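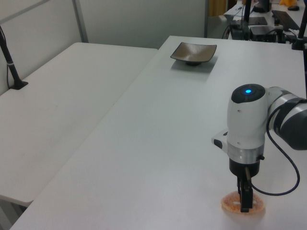 Worktable

January 13, 2023
By Skostico Reference Desk

A worktable is a table built for standing or seated tasks, as distinct from one meant for meals or display. It consists of a flat top, a supporting frame and, in most cases, legs or trestles. Worktables are used in sewing rooms, print shops, kitchens, packing stations, classrooms and laboratories. The term overlaps with workbench, although a workbench is usually heavier and often carries a vise or other holding device fixed to the top.

Dimensions

Height is the main dimension that separates one class of worktable from another. Seated models are commonly built to a height of 76 cm or slightly less, close to that of a writing desk. Standing models are higher. For fine work, such as drafting or the repair of small parts, the surface is raised so that the eyes are nearer the task. For heavy work, such as kneading or planing, it is lowered so that the user can apply body weight from above.

Depth is limited by reach. A person standing at one side can handle objects comfortably only over the near part of the surface, and a deep top is practical mainly when it can be approached from both sides. Cutting tables for cloth are an example. A square top measuring 121 cm on each side can be reached across from opposite edges, but the same top placed against a wall leaves a strip at the back that tends to be used for storage.

Top materials

Solid wood tops are made from strips or planks glued edge to edge. Wood moves across the grain as humidity changes, so the top is fastened to the frame with slotted brackets or wooden buttons that allow it to slide. A top screwed down rigidly may cup or split.

Sheet materials, including plywood and particleboard, are more stable but need a facing and a sealed edge. High-pressure laminate is a frequent choice of facing. It resists stains and light abrasion, but cannot be sanded and refinished once worn through. Stainless steel is used where the surface must be washed often. Stone and solid composite tops resist heat but add considerable weight.

Surface color

Pale tops reflect more light and make dark objects easy to find. They also show ink, dust and scratches sooner. A glossy pale surface under a strong lamp can produce glare, and a matte finish is preferred for long periods of close work. Sorting of pale items is often done on a gray or green mat laid over the top.

Frame and stability

Most frames use four legs joined by rails, or aprons, directly beneath the top. Stiffness depends more on the joints than on the thickness of the legs. Side-to-side movement, known as racking, is reduced by deeper rails, diagonal braces or a lower shelf fixed to all the legs. A lower shelf also limits knee room and is generally left off seated models.

Long tops sag under their own weight and under load. For a uniform material carrying an even load along its length, deflection rises with the fourth power of the span, so that a small increase in the distance between supports has a large effect. A middle rail or an added pair of legs is the usual remedy.

Leveling feet are threaded into the base of each leg. On a typical uneven floor, the table is set by bringing three feet into contact and then lowering the last until it no longer rocks.

Load rating

Ratings are normally given for a load spread evenly across the top. A table rated at 1000 pounds in this way may be damaged by a much lighter object resting on one small area, particularly near the middle of the span.

See also: Drafting table; Trestle table; Workbench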